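Why did the bathroom robot let go?

A team at Brovley wanted a robot that could tidy a bathroom. Before risking a real one, they had it practise inside a computer. The bathroom was made of numbers, and so was the robot.

In February the practice robot tried the same grab 2,329 times. The team said it was doing "really well". Was it? In 126 of those tries it dropped the handle, and the computer still marked 30 of the drops as a pass! 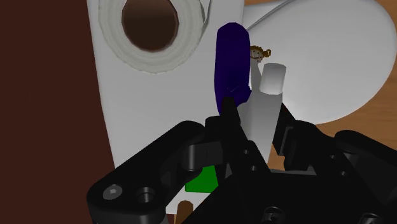

Mwakalinga
September 2026

The purple handle is the thing to grab. One black fingertip reaches its lower end. But touching is a long way from holding, and that was the fault. The program checked for a touch and never checked whether the handle stayed put.

So they fixed the checker. Now the robot must keep its grip for up to 30 seconds before it gets a pass.

Is it safe for your house yet? I wouldn't bet on it. A pretend floor can't be slippery unless somebody remembers to make it so -- and a pretend toe never gets hurt when something heavy lands on it. Ask what was tested, and where, before you believe any robot's score.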